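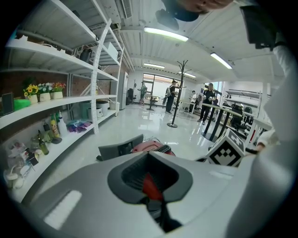

The Pralholm Opera replaced its surtitle system over the summer, and the first new production to use it is Soomro, a one-act opera in two languages that runs 114 minutes without intermission. Parisa Rashti prepared the text and operates the cues from a booth at the rear of the second balcony. The old system projected white letters on a black cloth. The new one is an LED panel, and she spent most of August deciding how bright to run it. Contrast was the easy part. Black blocks on white, like the printed squares on the white cube at the right of the photo, hold their edges well, and white letters on black behave much the same way until the brightness goes up. "Past a certain level the letters bloom," Rashti said. "The strokes get fat and the inside of the e closes. You go down until it opens again, and then you go and sit in the side boxes and check it from there."

She settled on a dimmer setting than the manufacturer suggests, with a second preset for scenes played in near darkness. The switch between presets is written into the cue list and fades over several bars. An abrupt change, she said, pulls the eye up to the panel at the moment the director wants it on the stage.

The cue list itself is short for an opera of this length. Rashti works to a limit of two lines per title and tries to leave each on screen long enough to be read twice. Where the libretto repeats a phrase, she shows it once and goes to black. In the quartet, where four characters sing different words at the same time, she titles only the soprano and the bass.

"The tenor has a good line there and it's not in the titles," she said. "He asked me about it. But the other three are already a lot to follow, and his words come back in the next scene, on their own, with almost no orchestra under them. They get a title there."

The cues are run from a vocal score with numbers penciled above the staff. The house uses a cueing program called Zikgate, which can follow a conductor's tempo from a click or a recorded reference. Rashti has that function turned off. In rehearsal it drifted in the recitative passages, where the singers set the pace and the conductor follows them. She presses a key for each title and keeps a finger over a second key that blanks the panel.

Timing is done on the breath. A title that appears with the first sung syllable reads as late, in her view, and one that appears before the breath gives away the line. Comic lines are the exception. For those she splits the sentence and holds the second half until the singer has reached it. There are two such places in Soomro, both in the notary's scene.
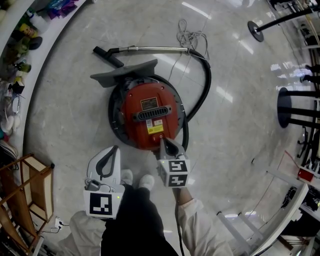

Noise in the booth was a separate question. The booth has no window glass, and the patrons in the last row of the balcony sit close to the equipment. The former projector had a fan that could be heard during quiet passages. The panel has its power supplies mounted behind the proscenium, so the booth now holds a laptop, a monitor and a desk lamp. The floor was still a problem when she moved in. Loose cable, of the sort lying in a white tangle near the vacuum's wand, gets caught on a chair leg and scrapes, or pulls a plug out. All of the booth wiring now runs in a covered channel along the back wall. "I had one connection come out during a piano rehearsal," Rashti said. "The panel held the last title for a page and a half. It said 'Good night.'"

A backup laptop mirrors the first and can be switched in with one button. It has not been needed in performance.

The translation took longer than the technical work. The libretto moves between a formal court language and a dialect, and the composer asked that the audience be able to tell which is being sung. Italics were tried and dropped, as they were hard to read from the upper levels. Rashti used plain sentences for the dialect and kept the longer, more inverted word order for the court scenes. She also removed most of the exclamation points.

Seatback screens were considered and turned down on cost. The house seats 2000, and each unit would have needed its own cable run under a floor that was rebuilt only recently. The single panel above the stage is visible from every seat except 66 at the rear of the orchestra level, where the balcony overhang hides it. A small repeater screen on each side wall serves those rows.

Rashti came to the job from Davden, a touring company where she was a rehearsal pianist and ran titles from the wings. She still plays for some of the coaching sessions at Pralholm and marks likely cue changes in her own score while she does it. The cast for January includes a new mezzo-soprano who takes the letter aria more slowly, and three of its titles will be recut.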